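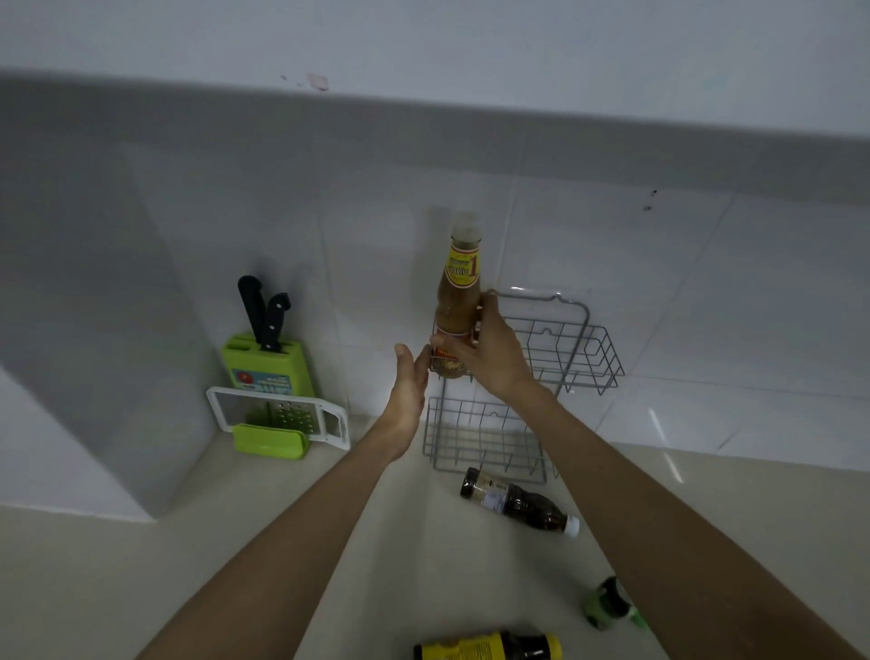 Bottled sauce is any pourable or spoonable seasoning that is made ahead of time, put up in a closed bottle and kept in the kitchen or on the table until it is wanted. The term takes in a very wide family, from thin, salty liquids used a few drops at a time to thick fruit sauces eaten by the spoonful, and people in different countries will have quite different bottles in mind when they hear it. Most of these sauces began life as a way of keeping something from spoiling, and a good many of them still taste of the salt, vinegar or sugar that did the keeping.

Early history

Fermented fish sauces were made around the Mediterranean more than 2,000 years ago, and the best known of them, garum, was traded in clay jars over long distances. Fish and salt were layered together and left in the sun until a clear liquid could be drawn off the top. In East Asia, pastes of fermented beans and grain gradually gave rise to the soy sauces we know today, and fish sauces of several kinds remain everyday seasonings across South-East Asia.

In Britain, ketchup was for a long while a thin, dark sauce made from mushrooms, walnuts or even oysters, and household recipe books are full of fond arguments over how long it ought to stand. The tomato came to it rather late. Spiced vinegar sauces with tamarind and anchovy grew popular during the nineteenth century, and the thicker brown sauces, with dates or molasses in them, followed on and found a lasting home beside the bacon.

Making and types

It is usual to sort bottled sauces by what preserves them. Fermented sauces rely on salt and on patient microbes, and may be aged for months or years. Vinegar sauces, including most chilli sauces, are sharp enough to discourage spoilage. Sweet sauces lean on sugar, often with some vinegar as well. Oil-based dressings are the awkward cousins of the family, as they separate on standing and need a good shake before pouring, unless something such as mustard or egg yolk has been added to hold them together.

Speckled sauces, with sesame, crushed pepper, garlic or herbs left in them, are strained only coarsely or not at all. The solid bits carry a great deal of the flavour, though they do have a habit of gathering in the neck.

The bottle

Glass has long been favoured for its cleanness and because it takes on no smell from the contents. A narrow neck slows the flow of a thin sauce very nicely and makes a thick one maddening, and squeezable plastic bottles were welcomed in many homes for just that reason. Many thin sauces also have an insert in the neck that lets them out in drops.

The cookery writer Nurhan Türkmen, whose book Jonotach is devoted to home-made table sauces, prefers small bottles to large ones, and advises cooks to write the date on the shoulder with a wax pencil. Her chapter on pepper vinegars is still a pleasure to read, even for those with no intention of making any.

Keeping

Very salty or very sharp sauces will generally sit happily in a cupboard after opening, though many slowly darken and lose their scent. Milder ones, and anything with fresh garlic, egg or fruit in it, belong in the refrigerator. Light and warmth do most sauces no good, so a shelf directly above the cooker is a poor spot for a bottle that is used only now and then. The maker's label should be followed where it gives a time limit, and the rim and cap are best wiped after pouring.

See also

Chutney
Condiment
Fish sauce
Pickling
Vinegar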